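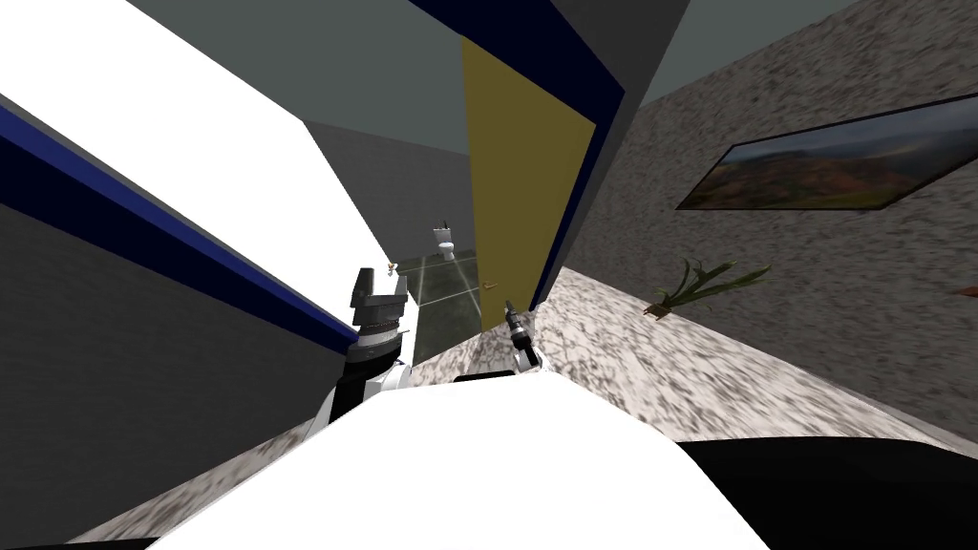

Owners of the older Vandstead pocket tools have asked for years that the small scissors be made replaceable, according to one longtime reader of the Vandstead newsletter, who wrote in June that a worn spring should not mean the end of a good knife. The company has now answered that request with a new model and a parts program to go with it.

VANDSTEAD INTRODUCES THE BREKOW 95 POCKET TOOL

Zillov, Aug 1, 2025 – Vandstead, a maker of folding knives and pocket tools, today announced the Brekow 95, a mid-size folding tool with scissors, spring and toothpick that can all be replaced at home. The model takes its name from its closed length of 95 millimeters. It replaces the Brekow Standard, which will leave the catalog when present stock is sold.

The Brekow 95 carries a main blade, a small pen blade, scissors, a can opener with a small screwdriver tip, a cap lifter with a large screwdriver tip and wire stripper, and a reamer with a sewing eye. The main blade is drop point, with a nail nick on the left side only. The corkscrew found on the Brekow Standard has been replaced with a Phillips screwdriver on the back. Customers who prefer the corkscrew may order the Lagos, which has the same layers in the same order and differs from the Brekow 95 in that one tool and in the color of its scales.

The scissors are held by a single threaded pivot in place of the riveted pivot used until now. The pivot can be opened with the flat driver supplied in the box. Spare springs, scissor halves and pivots will be sold separately, and each part will be marked with a letter code that matches the printed sheet enclosed with the tool. Scissors from the Brekow Standard do not fit the new model, as the new pivot is wider.

"The scissors are the part our service department replaces most often," the company said in a statement. "An owner who needs a new spring should be able to fit one in a few minutes and keep the tool. We have designed the Brekow 95 with that in mind, and we intend to carry the parts for as long as the model is made and for ten years after."

The tool weighs 96 grams less than two of the older models carried together was never a goal of the design, and the company has kept the thickness of the Brekow Standard – existing belt pouches will fit without change. The pouch sold with the earlier model, in black or brown leather, remains available under the same order number.

Scales and finish

The Brekow 95 will be offered with red, dark green or black scales. The Lagos will be offered in blue and in black. Both have slots for a toothpick and tweezers, and both have a key ring at the scissors end. The scales are pressed on and may be changed by a dealer. Engraving is available on the main blade of either model, up to 41 characters including spaces, and should be requested at the time of order. Engraved tools cannot be returned unless there is a fault.

A note on names

Collectors will be aware that an earlier Vandstead tool was also sold as the Brekow in some markets. That model was smaller, had no scissors, and was listed elsewhere as the Zillov. It is not related to the present tool, and parts for it are no longer made. To avoid confusion, the number 95 will be stamped on the base of the main blade of every new piece, below the company name.

Service for existing owners

The Brekow Standard will continue to be covered by the same guarantee as before. Tools sent in for scissor repair will be repaired with riveted parts while these last – the service department holds a supply set aside for this purpose. Owners are asked to clean the tool before mailing it and to remove the toothpick and tweezers, which are easily lost in transit. A repair form can be obtained from any dealer or by writing to the service department in Zillov.

Availability

The Brekow 95 and the Lagos will be sold through 196 dealers. Of these, 53 will also stock the full range of spare parts; the others will order parts on request. A list of parts dealers will be enclosed with each tool. Prices will be set by the dealer.

About Vandstead

Vandstead designs and makes folding knives, pocket tools and leather pouches at its works in Zillov. Its products are sold through independent dealers and by mail order.

Press contact: Vandstead Press Office, Zillov. Product samples are available to magazines and collectors' clubs on written request and should be returned after review.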